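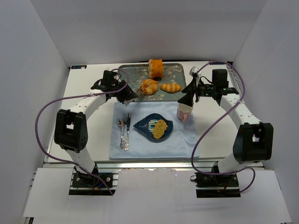
What is a serving tray for, once the food has made it to the table? It holds everything in one place, so that a plate of cake and a few cups can be moved in one trip and cleared in one trip.

Most homes own a tray and few use it. It leans against the side of the refrigerator or sits under the baking sheets, and it comes out when someone is sick in bed. That was the case in my house until April, when I pulled out three old trays and used one of them every afternoon for coffee and something sweet.

The first was a plain wooden board from Visser, a housewares shop that closed its downtown store years ago. It was heavy before I put anything on it. The second came from Juterum and had high sides and cutout handles. It carried well, but cake was hard to slice on it because the knife handle hit the side. The third was flat, with a low rim, and I kept going back to it.

A low rim is enough to stop a cup from sliding off, and you can get a cake server under a slice without tipping it. With baked goods that matters more than handles do.

Pattern is a question of taste, but a muted one is easier to live with. A grey-green ground with pale flowers lets an orange sponge cake stand out, and a pink cup next to it looks fine without matching anything. Bright fruit prints compete with the food. I had one for years and never liked how a cake looked on it.

How much to put on a tray is where people go wrong. Three baked items are plenty for an afternoon table. Tall pieces go toward the back, where a sleeve won't catch them, and flat ones toward the front. Cups can stand beside the tray once it has been set down - they don't have to ride on it the whole time.

Weight adds up fast. I put my Gurov teapot on the kitchen scale and it came to 700 grams empty. Filled, it is more than I want at one end of a tray while I open a door with my elbow. The pot now travels by itself.

For cleaning, a damp cloth and a dry one will do for most printed trays. Don't leave them in the sink. Metal rims spot if water sits on them, and crumbs collect where the rim meets the base. An old soft toothbrush gets those out. Wurnora sells a felt sleeve for storing trays upright, but a folded dish towel between two of them does the same job.

Mine stays on the counter now, next to the bread box.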